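We use cookies to remember that you have been here before. Carry on as you are to accept, or change your settings.

The Spare Room at Grirnside: A Gallery of Sorts

October 2018

Every house has one room that the others send their problems to. Ours is at the back, on the first floor, and has been called the spare room for as long as we've had the place, though there has never been anything spare about it except the name. It has been a sewing room, a place to dry onions, and for one optimistic winter a gymnasium. In May we promised it to visiting relations. By the time they wrote to ask about trains we could no longer open the door the whole way.

So we cleared it. It took 2 weekends, if you don't include the evenings spent standing on the landing with a cup of tea and a view. I had meant to do a proper before-and-after, with the same corner taken from the same spot in the same light. I am not that sort of person and it is not that sort of page. One picture has come through, and the rest of the gallery is the notes that were going to sit under the others, which I'd already written and am too mean to throw away.

The order of work, for anyone planning the same, was to start with whatever was nearest the door and get cross. The books went first, mostly to the shop in Brotness, who took the lot and then rang up to ask if we'd meant to include the tax folders. After the books came the lamps. We own a great many lamps for people who sit in the dark to save electricity.

Then bedding, which is where most clear-outs lose their nerve. You can be ruthless with a lamp. A mattress is bigger than you are, bends when you don't want it to and refuses to when you do, and has to go somewhere while you deal with whatever was underneath it. We stood ours up on its side. It's a cream one with bamboo printed on it, green stalks and leaves, and a bit of purple foliage at one corner for anyone who finds green bamboo too restful. I had forgotten the pattern entirely. Once a sheet goes on, a mattress could have the Battle of Trafalgar on it and you'd be none the wiser.

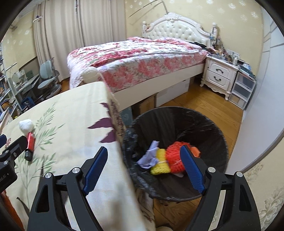

The bed was always going to stay. It has a white headboard, tufted, with carved wood round it and curly posts at the sides, and it gives the room the air of a small hotel that has seen better bookings. I've been rude about it for years. With the clutter gone I find I rather like it, and have started calling it "the good bed" in front of people. Dusting the carving is another matter. A soft paintbrush gets into the curls, and a cotton bud does the bits the brush can't reach, and after that you are into the territory of people with too much time.

The bin deserves a word, having done more than any of us. It's a plain round black wastebasket with a black bag folded over the rim, and into it went a lavender cloth, a yellow knitted sponge and a red-orange mesh scrubber, the last two joined by a bit of white string. I can offer no defence of the colour scheme. All the cleaning things in this house seem to have been chosen by a child at a fair. My advice is to put the bag in before you start, and to take it out when it's full instead of pressing down on it with your foot and your whole moral weight.

Small things are what slow you up. Furniture you can argue about and settle. A tuft of white fluff is different – you pick it up, wonder if it came off something important, and put it down on the nearest surface, where it stays until it is part of the family. The mattress had one of these on it. It also had a little red cylinder with a black end, and I have filed that under "pens, probably".

The worn strip along the mattress edge got a good deal of discussion. One side of the household (the side with the catalogue) held that a brownish edge meant the end, and that Lekota did a very decent double for 400 pounds, delivery extra. The other side pointed out that it's on an edge, where no one sleeps unless they've been pushed. The mattress stays. The catalogue has gone into the recycling, where I check on it now and then.

The boxes I can only report on. I kept a tally of what left the room, on the back of an envelope, and it came to 144 items, the envelope being the last. That includes a single ski, a Conarow travel kettle with no lead, and three leads that fitted nothing. A man at the tip asked if we were moving. I said no, we were just going to be able to see the skirting board.

It's a nice skirting board.

I'll put up more if I can find the cable for the camera. It was in the spare room.

The Grirnside house pages have now been looked at 2,440 times, and I suspect roughly half of those were me.

Comments (4)

hallcupboard
We have a bed very like that and I do the twiddly bits with an old toothbrush. Don't use polish on the white, it goes yellow. Ask me how I know.

Marrowfat
Very much Team Edge. Turn it round so the worn side is against the wall and tell the catalogue side it's new.

stillhere62
Did the shop give the tax folders back?

Marrowfat
Also I'd have kept the ski.

Enjoyed this? Our newsletter goes out when we remember. Enter your email address to subscribe.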